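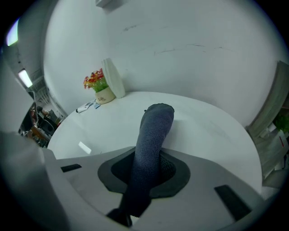

プリレル社の食品工場見学(1月)

水曜日の午前10時から、プリレルのマスタード工場を見学してきました。料理教室の仕入れ先を探していて、見学枠が空いていたので申し込んだものです。参加費は200円、受付で現金払いでした。駅からのバスは1時間に2本で、工場前の停留所から正門まで歩いて5分ほどかかります。

最初に会議室で15分の説明がありました。この工場で作っているのは粒マスタードの「ストゥカッチ」と、蜂蜜入りの「ディマ」の2種類です。原料の種は粒の大きさで分けてから酢に漬け、タンクで寝かせます。漬ける時間はストゥカッチのほうが長く、その分、粒の皮がやわらかくなるそうです。

白衣と帽子を着けて製造棟へ入りました。通路はガラス越しで、石臼の工程だけは扉を開けて匂いをかがせてもらえます。鼻の奥にくる辛さで、途中で廊下に戻る人もいました。充填ラインは1日に2000本以上の瓶を詰めるとのことで、見学した日は3646本の予定が掲示板に出ていました。ふたを締める機械の音が大きく、後ろのほうでは案内の声がほとんど聞こえません。質問がある人は前に立ったほうがいいです。

試食は別棟の食堂でした。ゆでた芽キャベツ、じゃがいも、ソーセージに2種類をつけて食べます。芽キャベツにはディマが合いました。蜂蜜の甘さは控えめで、少し置くと酸味が先に出てきます。ストゥカッチはじゃがいもに混ぜたものがよく、ゆで汁を少し加えてのばすと皿全体になじみます。冷めてからも味はぼやけませんでした。もう一品、アメテペという唐辛子入りの試作品も出ましたが、発売時期は未定だそうです。私には辛すぎました。

売店では小瓶と業務用の袋が買えます。業務用は2851円で、教室で使うなら2か月分くらいの量です。開封後は冷蔵で、表面に水分が浮いたら混ぜて使うように言われました。小瓶は箱入りと箱なしがあり、中身は同じです。カードは使えませんでした。

見学時間は全部で90分です。製造棟は床が冷えるので、冬は厚めの靴下で行くことをすすめます。駐車場は来客用が少なく、満車の場合は正門の守衛室で第二駐車場を案内してもらえます。次回の募集は工場の掲示と電話で確認できます。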